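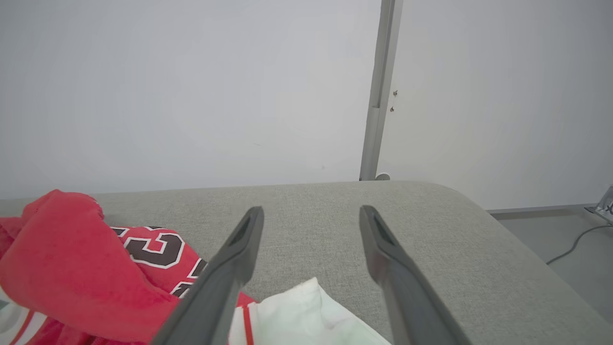

Ngaio Partington asked whether the lounge seating at Oton could be cleaned in place between now and November, or whether every cushion would have to be taken off site again, as it was last year. She noted that the last off-site clean left the second-floor lounge without usable seats for longer than residents had been told to expect.

Oton Residence
Furnishings and Common Rooms Working Group
Minutes

Present: Kazimiera Makowska (chair), Danang Nasution (minutes), Sofia Barreto, Toàn Giáp, Ngaio Partington
Apologies: none
Meeting opened at 4:05 p.m. in the ground-floor meeting room.

1. Cleaning of upholstered seating

The question recorded at the head of these minutes was taken first, at the chair's request, and the order of the agenda was changed to suit. The minutes of the previous meeting were dealt with under item 2.

Toàn Giáp reported on the two methods quoted by Kamolrat. The first is low-moisture extraction, carried out in the room with the furniture pushed to one side. The second is full removal of covers, with covers washed at the contractor's own site and refitted on return. Low-moisture extraction leaves the filling untouched. Removal allows the filling to be inspected, which was not done last time even though it was in the quote.

Sofia Barreto pointed out that the covers on the older sofas are stapled to the base and cannot be removed without an upholsterer. The quote for full removal assumes zippered covers throughout. It was agreed that the quote could not be accepted as written.

Drying time was discussed. Kamolrat gives overnight drying for low-moisture extraction with windows open. Ngaio Partington said the windows in the second-floor lounge are restricted and open only a hand's width. Toàn Giáp will ask for a drying time with the windows closed and the ventilation on its normal setting.

Decision: low-moisture extraction for all lounge seating, subject to a revised quote. Work to be done one floor at a time so that one lounge is always open.
Action: Toàn Giáp to obtain the revised quote with drying times stated per room.
Action: Sofia Barreto to mark on the inventory which pieces have fixed covers.

2. Minutes of the previous meeting

Accepted with one correction. Under "Stairwell notice boards," the words "cork to be replaced" should read "cork to be repaired where loose." Danang Nasution to amend the file copy.

Matters arising: the spare key to the furniture store has been found and labeled. The list of items in the store is still incomplete and stays on the agenda.

3. Inventory

Danang Nasution presented the inventory, which now covers every common room except the laundry and the bicycle room. It lists 42 upholstered pieces. Of these, 27 are marked fit for continued use and the others need either repair or a second look. The condition codes were explained again. Code A means no action. Code B means a surface fault only, such as pilling, staining, or a pulled thread. Code C means a fault in the seam, the filling, or the frame.

Kazimiera Makowska asked that Code B and Code C never be combined on one line. At present a sofa with a stain and a split seam appears as "B/C," and the filter in the spreadsheet leaves it out of both lists. Danang Nasution agreed that the more serious code should be entered and the lesser fault moved to the remarks column.

There was a short discussion of how seat cushions should be entered when they have been moved from one sofa to another. It was agreed to record cushions against the sofa they were supplied with, as given on the label under the cover. Where the label is missing, the cushion is recorded against the room.

Action: Danang Nasution to reissue the inventory with single codes.
Action: Ngaio Partington to complete the laundry and the bicycle room.

4. Replacement fabric

Brurnis has supplied sample cards for three fabric ranges. Sofia Barreto passed them around and summarized the data sheets.

The first range is a wool blend. It is the most expensive, has a good abrasion rating, and must be dry cleaned. The second is a polyester weave in mixed yarns, suitable for water-based cleaning, with a slightly lower abrasion rating that is still within the supplier's band for heavy use. The third is a coated fabric that can be wiped down. Toàn Giáp said that the coated fabric on the chairs in the entrance hall had cracked along the front edge. Sofia Barreto said those chairs came from a different supplier and the coating may not be comparable.

The group looked at pilling, colorfastness to rubbing, and fire performance. The data sheets for the first two ranges state fire performance for the fabric alone. A result for the fabric over the filling actually used in the building is needed before an order can be placed. Brurnis will be asked to confirm whether such a test exists or whether an interliner would be required. If an interliner is required, the cost per seat changes and the comparison has to be done again.

Color was deferred. Ngaio Partington asked for it to be recorded that pale colors show denim transfer and that the data sheets say nothing on the subject.

Decision: coated fabric not to be considered for lounges. The other two ranges remain open.
Action: Sofia Barreto to write to Brurnis on fire performance and interliner.

5. Budget

The sum available for repair and re-covering in the current year is $2,830. No cleaning costs are charged to this line. Kazimiera Makowska confirmed that any unspent balance returns to the general fund at the end of the year and cannot be carried forward.

Toàn Giáp proposed that Code C seams be repaired before any re-covering is ordered. A seam repaired early can be closed on the existing line of stitching. Left open, the fabric frays back past the seam allowance and the panel has to be replaced. Agreed without a vote.

Danang Nasution asked whether delivery charges come out of the same line. They do.

Decision: seam repairs first, then filling, then re-covering with what remains.

6. Booking of common rooms

The Vosden booking page has been in use since the spring. Ngaio Partington reported 3 double bookings, all made when a resident changed the end time of an existing booking. The page checks for conflicts when a booking is created and does not check again when it is edited. Until this is corrected, residents will be asked to cancel and rebook if they need a longer slot.

Sofia Barreto asked whether cleaning dates can be blocked out on the page. They can, by an administrator only. Ngaio Partington will block out the dates once item 1 is settled, with the notice to read "Closed for upholstery cleaning" and the name of the alternative lounge.

Action: Ngaio Partington to report the editing fault to Vosden and to post the interim instruction.

7. Furniture glides and floor marks

Toàn Giáp reported black marks on the vinyl floor of the ground-floor lounge, mostly under the armchairs. The plastic glides have worn through and the fixing nail is in contact with the floor. Felt pads were tried on one chair and came off within a few weeks. Screw-in glides with a replaceable insert were suggested. They need a pilot hole and should not be fitted to legs that already show a split.

Decision: screw-in glides to be tried on the armchairs nearest the door.
Action: Toàn Giáp to buy and fit the trial set and to note the leg condition of each chair in the inventory remarks.

8. Any other business

Kazimiera Makowska reminded the group that furniture is not to be moved between floors without an entry in the log. The log is kept in the top drawer in the office.

Danang Nasution asked for agenda items to reach him before noon on the day before the meeting, with any quotes attached as separate files.

The next meeting will be held in November in the same room. The revised cleaning quote and the reply from Brurnis will be taken first.

Meeting closed at 5:20 p.m.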